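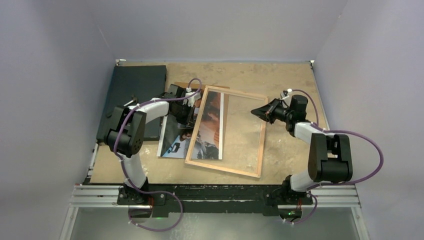
Rahmen, Scheibe, Foto, Rückwand. Die Reihenfolge ist noch offen.

Kategorie: Wohnen & Scheitern | Schlagworte: Bilderrahmen, Wände, Geduld

Mittwoch, 10. Juni 2026, von der Hausherrin

Seit September liegt bei mir ein Fotodruck in der Rolle, der eigentlich in den Flur gehört. Neun Monate sind für ein Bild in diesem Haushalt keine lange Wartezeit. Im Keller stehen Drucke, die haben zwei Umzüge mitgemacht und noch keinen Nagel gesehen.

Jetzt also der Rahmen. Modell Karnska, schmale Leisten, helles Holz, bestellt bei Sundell, wo man mir versicherte, das Einrahmen sei »in wenigen Handgriffen erledigt«. Wessen Hände gemeint waren, stand nicht dabei.

Das Prinzip ist ja schlicht. Scheibe rein, Foto drauf, Rückwand drüber, zumachen. In der Praxis liegt der Rahmen schief auf dem Tisch, das Foto steckt halb darunter, und die braune Rückwand schaut oben heraus, als wollte sie nachsehen, wie lange das noch dauert. Ich habe an dieser Stelle erst einmal Kaffee gekocht.

Mein eigentlicher Feind ist die Scheibe. Man fasst sie nur am Rand an, sagt jeder Ratgeber, und dann hat man doch einen Daumen mittendrauf. Schlieren sieht man natürlich nur aus einem bestimmten Winkel, und das ist später zuverlässig der, aus dem der Besuch den Flur betritt. Ich putze sie inzwischen mit einem trockenen Tuch, dann mit einem leicht feuchten, dann wieder trocken, und hauche zum Schluss noch einmal drauf. Ob das Hauchen etwas bringt, weiß ich nicht, es fühlt sich fachmännisch an.

Dann der weiße Rand. Ich hatte ihn beim Drucken extra mitbestellt, damit ich mir das Passepartout spare. Leider verzeiht so ein Rand nichts: Links zwei Millimeter mehr als rechts, und man starrt nie wieder auf das Motiv. Ich lege das Foto deshalb lieber dreimal neu an, bevor ich die Rückwand schließe. Beim letzten Rahmen habe ich das gelassen. Er hängt jetzt im Gästezimmer.

Offen ist noch die Frage der Höhe im Flur. Das Internet sagt Augenhöhe, mein Flur sagt Lichtschalter.

3 Kommentare

Leimtopf: Antistatiktuch! Sonst hast du nach dem Zumachen garantiert ein Haar hinter der Scheibe.

kellerkind_68: Das Gästezimmer ist bei uns auch voll mit schiefen Rändern. Der Besuch hat sich noch nie beschwert.

Flurfunk: Häng es doch über den Lichtschalter?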